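18 October 2019

Equipment planning, door tasks

Went through the whole purchase list again this morning and I'm feeling really good about it. The Tostska quote for the second pair of grippers came back at 3692, delivery included, and it leaves us room for things I had already crossed off (the spare wrist joints!). The Carkport quote is lower on paper but has no cables and no mounting plates, so by the time we add those we're past Tostska anyway.

Budget for the test doors is 2000. My plan is to build 2 of them, both with lever handles, and keep knobs for later. Everything we've been running in simulation is lever handles, and I'd love for the first hardware to match what the controller already knows. One light door, one heavy one, same hinge height. Ojeda can cut the jambs if we send drawings by the end of the month.

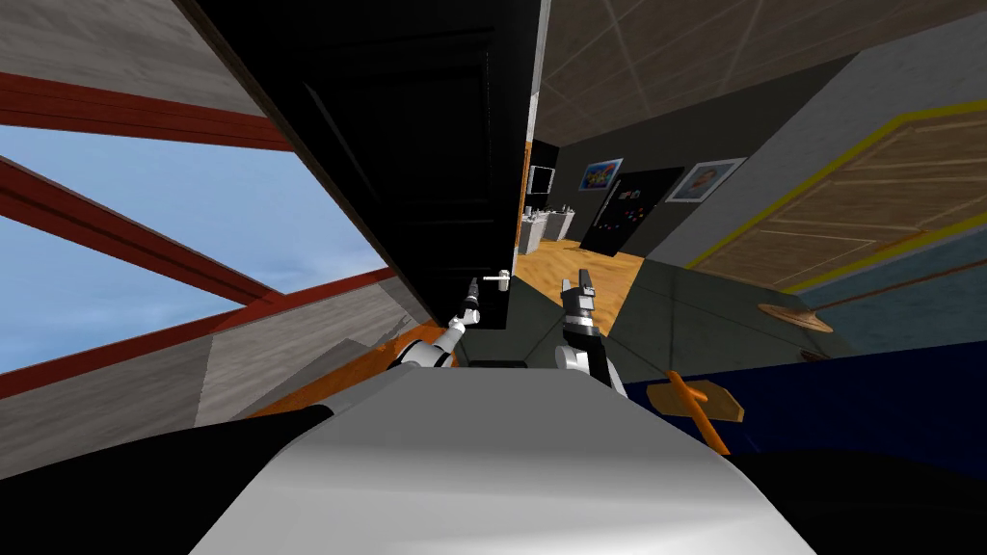

Open point is the gripper fingers. The slim ones get in close to a handle nicely and I want to keep them, but they were picked for small parts and I have no idea how they'd take a stiff latch day after day. Asked Gendlow for a price on 20 spare fingertips. If that comes in under what's left after the grippers, I say we order the lot and stop worrying.

Also need, not yet priced:
torque wrench, the small one
a door closer with adjustable force, for the heavy door
floor anchors for both jambs
an e-stop with a longer cord

Sim time is free and hardware time isn't — so before anything ships I want a full pass over approach angles with the door at different openings. That would tell us how much floor to clear in front of the jambs, and whether the base needs the wider plate from Tostska (they do one, must ask for it on the same order).

Orders go in first week of November. Still waiting on Gendlow. Send Ojeda the jamb drawings, check hinge height against the model first.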